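27 October 2024 – bin liner job, house rules again

Spent the morning going back over our good practice sheet, the one we started at Skadomton in February, and it needs a tidy.

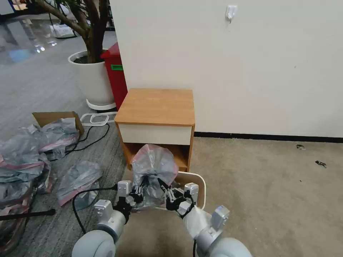 First thing – the speed cap. The sheet says 30 per cent whenever both arms share a load, but the Cultesdale copy still says 10! I've gone with 30 and crossed the other out.

Rule 4 (cables clear of the working area before power-up) stays exactly as it is, and I'd like it in bold. I also want a line about spare bags: keep them to one side, well out of reach of the elbows.

Still to sort: who signs the stop-button check? Almost 10 blank boxes in the log, mine included. Ask Brerkex for their form.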